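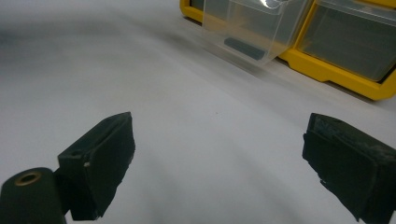
A yellow organizer with clear plastic drawers, one of them pulled forward.

Small parts belong in small drawers, and the drawers should be clear. I have held this opinion since I ran the repair bench at the Flanwood tool library, and I have not met a good argument against it yet.

The usual objection is the label. Shafiq Barua, who took over the bench in September, is a label man. He would have every drawer opaque and marked in block capitals, and he points out that a clear drawer shows you a grey thing without telling you which grey thing it is. Fair enough. But labels go out of date. We had 80 labelled drawers at Flanwood, and the one marked FUSES held picture hooks for most of a winter. With a clear front you can at least see whether a drawer is full or bare before you pull it.

The second objection is that small drawers waste space. People look at a single part sitting on the floor of its own drawer and want to tip it in with something else. I would leave it alone. I once inherited a biscuit tin of 500 mixed screws, and finding two that matched took longer than driving to Selvanayagam Hardware and buying a packet.

I also like a bright frame. My own organizer at home is a plain grey Gemar, and it disappears against the garage wall. Yellow costs the same, and you can find it in poor light.

What I would change is the stop at the back of the drawer. Too many cheap units have none, so the drawer comes right out in your hand and you are left holding it while you look for somewhere to set it down. Keep a patch of the table clear in front of the unit, at least as deep as one drawer. A white surface is best, as a dropped washer shows up on it straight away.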